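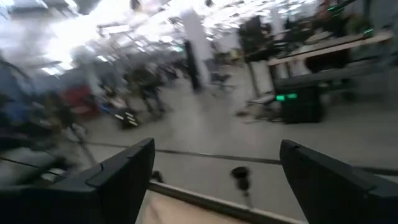 대전, 7월 21일(금)

읽는 시간 7분

제목: Brallora 품목 일괄 등록 실패, 재시도 후 일부 품목 누락
요청자: Areti Rallis (Gavalas 구매팀)
담당: Ximeng Su
상태: 해결, 후속 작업 1건 남음
우선순위: 보통에서 높음으로 변경

최초 접수 내용

품목 관리 화면에서 엑셀 파일로 일괄 등록을 하면 진행 막대가 끝까지 가지 않고 빨간 글씨로 "요청을 처리할 수 없습니다"만 나옵니다. 지난 분기까지는 같은 방식으로 문제없이 올렸습니다. 이번에는 거래처별 단가표를 합치면서 제품 사진도 파일 안에 같이 넣었습니다. 크롬과 엣지 둘 다 해 봤고 결과는 같습니다. 월말 발주 전에 새 단가가 반영되어야 합니다.

09:12 Ximeng Su
접수했습니다. 올리신 파일 원본과 오류가 난 시각을 알려 주세요. 개발자 도구를 열 수 있으면 네트워크 탭에서 빨간색으로 표시된 줄의 상태 코드도 같이 적어 주세요.

09:31 Areti Rallis
파일은 공유 폴더의 '단가통합_최종_수정' 입니다. 오류는 오늘 08시 50분쯤과 09시 직후에 났습니다. 상태 코드는 413이라고 나옵니다.

09:44 Ximeng Su
413은 서버가 요청 본문이 너무 크다고 거절할 때 내는 코드입니다. 파일을 받아 확인하니 크기가 79MB를 넘습니다. Brallora 본체의 업로드 한도보다는 작습니다. 그래서 앱까지 요청이 가지 못하고 앞단 프록시에서 막혔을 가능성이 큽니다. 앱 로그에는 해당 시각에 업로드 기록이 없습니다. 프록시 로그는 인프라 쪽 권한이 필요해서 Floarea Moldovan 님께 요청했습니다.

10:05 시스템 메시지
참조자에 Floarea Dinu 님이 추가되었습니다.

10:08 Floarea Dinu
저는 정산팀입니다. 이름이 같아서 잘못 들어온 것 같습니다.

10:09 Ximeng Su
죄송합니다. 자동완성에서 잘못 골랐습니다. 참조에서 빼고 Moldovan 님으로 다시 지정했습니다.

10:37 Floarea Moldovan
프록시 로그에서 두 건 모두 확인했습니다. 프록시를 새 서버로 옮길 때 본문 크기 제한을 따로 적지 않은 경로가 있었고, 품목 업로드 경로가 거기에 들어갑니다. 기본값이 적용되고 있었습니다. 설정 변경은 점심시간에 하겠습니다. 적용할 때 연결이 잠깐 끊길 수 있으니 12시에서 13시 사이에는 저장하지 않은 작업을 남겨 두지 말아 주세요.

10:42 Ximeng Su
기다리는 동안 쓸 수 있는 임시 방법을 적어 둡니다.

1. 엑셀에서 파일을 복사본으로 저장합니다.
2. 복사본의 사진 열을 지웁니다. 셀 안의 그림은 열을 지워도 남는 경우가 있으므로 홈 > 찾기 및 선택 > 이동 옵션 > 개체로 모두 선택한 뒤 Delete를 누릅니다.
3. 저장하고 파일 크기가 줄었는지 봅니다.
4. 그 파일을 일괄 등록 화면에서 올립니다.

사진은 나중에 사진 등록 메뉴에서 따로 올릴 수 있습니다. 단가 반영에는 사진이 필요하지 않습니다.

11:20 Areti Rallis
사진을 지우고 올렸더니 이번에는 오류 없이 끝났습니다. 그런데 품목 수가 맞지 않습니다. 엑셀에는 933행인데 목록 화면에서 세면 656건입니다. 빠진 것이 어느 품목인지 모르겠습니다. 완료 메시지에는 실패 건이 없다고 나왔습니다.

11:26 Ximeng Su
우선순위를 높음으로 올렸습니다. 확인이 끝날 때까지 같은 파일을 다시 올리지 말아 주세요. 이미 등록된 품목을 화면에서 직접 고치는 것도 잠시 멈춰 주세요. 발주는 아직 안 나간 상태가 맞나요?

11:29 Areti Rallis
네, 발주서는 아직 없습니다. 오후에 초안을 만들 예정이었습니다.

11:58 Ximeng Su
중간 확인 내용입니다.

목록 화면의 필터(사용 중지 품목 숨김)를 해제해도 건수는 같습니다. 권한 때문에 안 보이는 것도 아닙니다. 관리자 계정으로 봐도 같은 숫자입니다. 등록 로그에는 933행이 모두 처리된 것으로 남아 있습니다. 처리 결과 열을 보면 일부 행이 '신규'가 아니라 '갱신'입니다. 새 단가표용 분류로 처음 올린 것이므로 갱신이 나올 이유가 없습니다. 파일 안에서 뒤쪽 행이 앞쪽 행을 덮어쓴 것으로 보입니다.

12:40 Floarea Moldovan
프록시 설정 변경을 적용했습니다. 업로드 경로의 제한을 앱과 같은 값으로 맞췄습니다. 테스트 서버에서 원본 파일로 올려 본 결과 413은 나오지 않습니다. 운영 쪽은 누락 건이 정리된 뒤에 확인해 주세요.

13:35 Ximeng Su
원인을 찾았습니다. 품목코드 열입니다.

거래처마다 코드 체계가 다릅니다. Wason 쪽 코드는 앞에 0이 붙는 숫자이고, 다른 거래처 코드는 0이 없는 숫자입니다. 예를 들어 한쪽은 004120, 다른 쪽은 4120입니다. 원래는 서로 다른 코드인데, 파일을 합칠 때 이 열의 서식이 텍스트에서 숫자로 바뀌면서 앞의 0이 모두 없어졌습니다. 그 결과 두 품목이 같은 코드가 되었고, Brallora는 같은 코드가 들어오면 새로 만들지 않고 기존 품목을 고칩니다. 그래서 오류도 나지 않았습니다.

Areti 님, 파일을 합치실 때 CSV를 거치셨나요?

13:41 Areti Rallis
네. Wason에서 CSV로 보내 줘서 더블클릭으로 열고 복사해 붙였습니다. 다른 거래처 것은 원래 엑셀 파일이었습니다.

13:50 Ximeng Su
그 단계에서 바뀐 것이 맞습니다. CSV를 더블클릭으로 열면 엑셀이 숫자처럼 보이는 값을 숫자로 읽고, 앞의 0은 이때 사라집니다. 저장한 뒤에 셀 서식을 텍스트로 바꿔도 되돌아오지 않습니다. CSV 원본에는 0이 남아 있으니 원본에서 다시 가져와야 합니다.

가져오는 순서:

1. 빈 통합 문서를 엽니다.
2. 데이터 > 텍스트/CSV에서를 누르고 Wason 원본을 고릅니다.
3. 미리보기 창에서 데이터 변환을 누릅니다.
4. 품목코드 열 머리글의 형식 아이콘을 눌러 텍스트로 바꿉니다. '현재 형식 바꾸기'와 '새 단계 추가'를 묻는 창이 나오면 현재 형식 바꾸기를 고릅니다. 새 단계 추가를 고르면 0이 이미 없어진 값을 텍스트로 바꾸게 됩니다.
5. 닫기 및 로드를 누르고, 코드 앞에 0이 있는지 눈으로 확인합니다.
6. 통합 파일의 품목코드 열을 텍스트로 지정한 다음, 값만 붙여넣기로 옮깁니다.

한글이 깨져 보이면 미리보기 창 위쪽의 파일 원본을 65001: 유니코드(UTF-8)로 바꿔 주세요.

14:22 Areti Rallis
다시 만들었습니다. 공유 폴더에 새 이름으로 넣었습니다. 코드 칸에 초록색 세모가 잔뜩 생겼는데 괜찮은가요?

14:25 Ximeng Su
괜찮습니다. 숫자가 텍스트로 저장되어 있다는 표시입니다. '숫자로 변환'은 누르지 마세요. 누르면 처음 상태로 돌아갑니다.

새 파일로 중복 검사를 했고 겹치는 코드는 없습니다. 오전에 등록된 품목은 단가가 섞여 있을 수 있어 고치지 않고 일괄 취소하겠습니다. 취소는 Hustent 기술지원의 승인이 있어야 해서 Nana Akolgo 님께 요청을 보냈습니다.

15:03 Nana Akolgo
Hustent입니다. 오전 등록 작업의 취소를 승인했습니다. 취소는 작업 단위로 되며 그 작업에서 생성된 품목만 지워집니다. 오전 이전에 있던 품목은 영향을 받지 않습니다. 취소 직전 백업은 따로 보관합니다.

같은 파일 안에 중복 코드가 있을 때 경고 없이 갱신되는 것은 현재 버전의 정해진 동작입니다. 일괄 등록 화면 오른쪽 아래 '고급'을 펼치면 '파일 내 중복 코드 발견 시 중단'이 있습니다. 기본값은 꺼짐입니다. 회사 단위로 켜 두려면 관리자 설정 > 가져오기에서 바꾸시면 됩니다.

15:18 Ximeng Su
취소가 끝난 것을 확인했고, 중단 옵션을 회사 단위로 켰습니다. Areti 님, 새 파일을 올려 주세요. 사진이 들어 있는 버전으로 올리셔도 됩니다.

15:46 Areti Rallis
사진이 있는 파일로 올렸습니다. 시간은 조금 걸렸지만 끝까지 갔습니다. 목록에서도 933건으로 나옵니다. Wason 품목 몇 개를 골라 단가를 대조했는데 다 맞습니다. 사진도 보입니다. 다만 사진 몇 장이 옆으로 누워 있습니다.

15:52 Ximeng Su
사진 방향은 파일에 들어 있는 회전 정보를 Brallora가 읽지 않아서 생기는 것으로 보이며, 단가나 발주에는 영향이 없습니다. 별도 티켓으로 분리했습니다. 급한 사진은 그림판에서 열어 돌린 뒤 다시 저장해서 올려 주세요.

16:10 처리 결과 정리

증상 1: 업로드 시 413 오류.
원인: 프록시 이전 때 품목 업로드 경로의 본문 크기 제한이 누락됨.
조치: 제한 값을 앱과 동일하게 설정. Floarea Moldovan 적용.

증상 2: 등록 완료 후 품목 누락.
원인: CSV를 여는 과정에서 품목코드 앞의 0이 사라져 코드가 중복됨.
조치: 원본에서 다시 가져와 재등록, 기존 등록 작업 취소, 중복 시 중단 옵션 켬.

남은 일: 사진 방향 건. 사내 위키의 '단가표 합치기' 문서에 CSV 가져오기 순서 추가, 담당 Ximeng Su.

16:24 Areti Rallis
확인했습니다. 발주서 초안 작업 시작합니다. 닫으셔도 됩니다.

관련 티켓
품목 사진이 옆으로 누워 표시됨
거래처 단가표 인쇄 시 마지막 열이 다음 장으로 넘어감
프록시 이전 후 첨부파일 다운로드가 느림
사용 중지 품목이 발주 화면 검색에 나옴
CSV 내보내기에서 한글이 깨짐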